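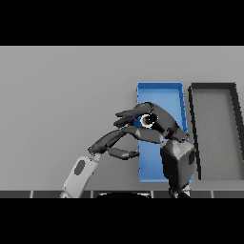 Kivari bench sim and the Jondeo hand pack: can it do my sorting yet?

Short version, no. Longer version, sort of, and I'd still pay for it. Three stars.

Background. I run a small repair shop, two of us, me and Hòa Lục. Half our day is little parts. Rings, caps, spacers, short bits of tube. Out of one tray, look at it, into another tray. Dull work, bad for the neck. So when Kivari put its two-arm bench sim on a monthly plan I signed up in June, before buying any real hardware. $190 a month, hand pack included. Everything below is from the sim. I have not had the real arms on a bench and I'm not going to pretend I have.

Setup

Quick. One evening. You get a plain gray table, a blue tray, a dark tray, and two arms with hands that have proper fingers. Not the pincer things. Drop in your own part sizes, press go. The manual is thin and the part-size page has millimeters and inches mixed up, which cost me a good hour. Support (Anjani Ong, very patient) sorted it by email the same night.

What it's good at

Holding small stuff. Really. A little white ring pinched from above and below by dark gray fingers, over by the blue tray, and the grip looks like something a person would do. I expected way worse. Two years ago I tried the Kazmi trial and it couldn't keep hold of a bottle cap.

Also good: it doesn't get bored. I left it going overnight, 1039 tries, and it went at the last one same as the first. Hòa can't say that and neither can I.

What it's bad at

Speed. 41 seconds for one part, tray to tray, on the default settings. I do it in 2. You can turn the speed up, and then it drops things. Pick your poison.

Two hands. This is the selling point and it's the weak spot. The left one has the part, the right one is up by the trays, and then they sort of wait on each other. A person just passes it across without thinking. Hòa watched for ten minutes and went back to his soldering.

Mess. Our real bench has rags, coffee, a lamp, screws everywhere. The sim table is clean and evenly lit. I'd like a "messy" setting. Asked, was told its on the list. 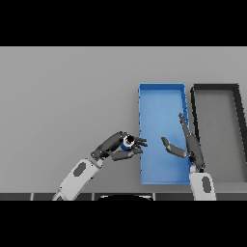 So what about chores

Everybody asks me this. My sister in law Mehwish Usmani wants to know when it will empty her dishwasher. Not this year is my guess. Think about what a dishwasher is. Wet plates, forks tangled up, a lid that flipped over and filled with water. Then think about 41 seconds for one small part, on a flat table, in good light. Laundry is worse, cloth has no shape.

Shop floor is closer. Same parts, same trays, same spot every day. If it can run all night, slow doesn't matter so much. Zuweira Asamoah has a packing room down the road from us and she'd take slow and steady tomorrow if the price of the real arms came down. She tried the Jernton sim first and says the arms there are smoother but the fingers are poor. I haven't used it enough to say.

Gripes, small ones

Camera view resets every time you reload. Annoying.
Fan noise on my laptop, constant.
No way to name trays, so it's "tray A" and "tray B" and I mixed them up teh whole first week.
Invoice comes in a format my bookkeeper hates.

Who should get it

Anybody thinking about real arms for a bench job and wanting to find out cheap if the job is even possible. One month of this talked me out of a very large purchase, so it's paid for itself already. If you want something that does chores now, hire a teenager.

Keeping it through the fall. They say a faster hand-to-hand pass is coming in the next update, will edit this if it shows up.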